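Aceite duro Zosero para tableros de madera: reseña tras siete meses

Formato probado: lata de 200 ml, acabado mate incoloro. Lo distribuye Plurnatar. Aplicado sobre una mesa de roble lijada a grano 120 y después a 180.
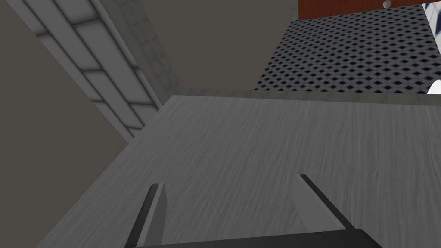
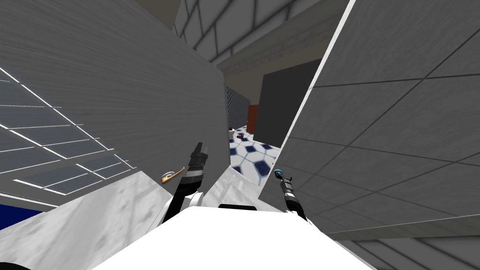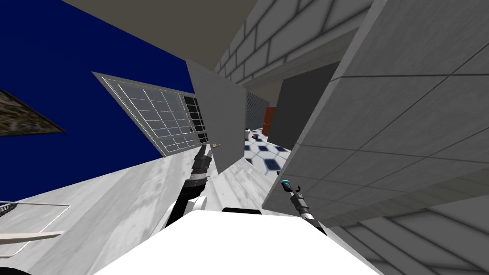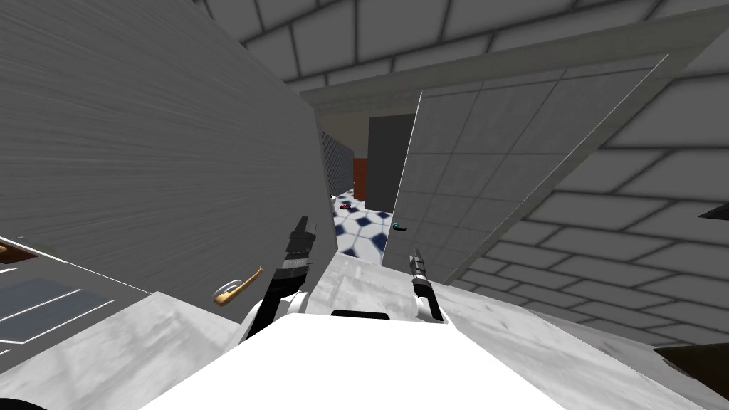
El Zosero es un aceite con cera de secado lento, de viscosidad media y olor moderado. Se extiende con muñequilla o almohadilla blanca, y el sobrante se retira a los 20 minutos. En tonos claros el resultado depende mucho del veteado: un gris con líneas finas y onduladas, como el del tablero de la primera imagen, disimula los empalmes entre pasadas; en un roble liso se notan. Dos manos cubrieron 68 dm² por cara y consumieron casi 200 ml.

Resistencia: el café derramado no dejó cerco a las dos horas. El vinagre sí, leve, y desapareció con un repaso local. El aceite Huna, que usaba antes, aguanta mejor los ácidos pero amarillea más. El Lương seca antes y deja un tacto más plástico.

En contra: la tapa cierra mal y el producto forma piel en la lata. Conviene trasvasarlo a un bote pequeño. La ficha técnica no indica el tiempo de curado completo; yo dejé 7 días sin cargar la mesa.

Valoración: 7 sobre 10. Volvería a comprarlo para mesas, no para encimeras.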